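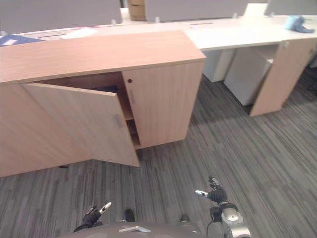
*Wood-grain cabinet in front of the long white desk, left door partly open.*

## Murnbridge office: storage photos

This page covers the low cabinet in the main room of the Murnbridge office. It went on the furniture list in September as item 191. Two people have asked for it since, and others are still deciding whether to take it over with the desks or bring their own storage.

The cabinet has two hinged doors with small metal handles. The lock is on the right-hand door, above the handle. There are 2 keys on the list, and Danica Georgiev keeps both at the front desk. Please sign for one if you need it overnight.

Inside there is a shelf partway down. Binders stand upright below it if they are the standard height. The tall ones from Hakside do not fit and have to lie on their side.

The flat top is fine for sorting mail or laying out a job before it goes in a box, but please clear it at the end of the day. Folders left on the desks behind it should go back to Ilir Stan or into the tray by the door. 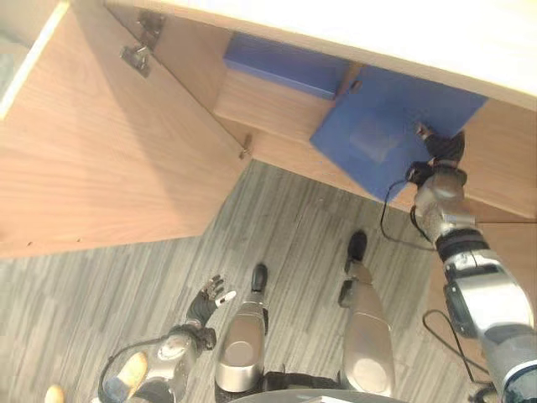

*Left door open, with a flat blue box on the shelf and a larger blue panel tilted forward at the front.*

The hinges are silver metal and the screws are easy to get at with the door open. If a door starts to sag, tell Torben Tiedemann before tightening anything. He has the right screwdriver and knows which holes were filled last year.

Flat items go in first, toward the back of the shelf. Larger pieces come out more easily if you tip the near edge down and open the door all the way. Leave enough floor clear for it to swing.

The cabinet weighs a lot more than it looks. Empty it before moving it, and use 3 people on the carpet. Sliding it will pull the carpet up at the seams.

Requests for the cabinet go to Bujar Stojanovska. Photos of the drawer units under the desks will be added to the next page.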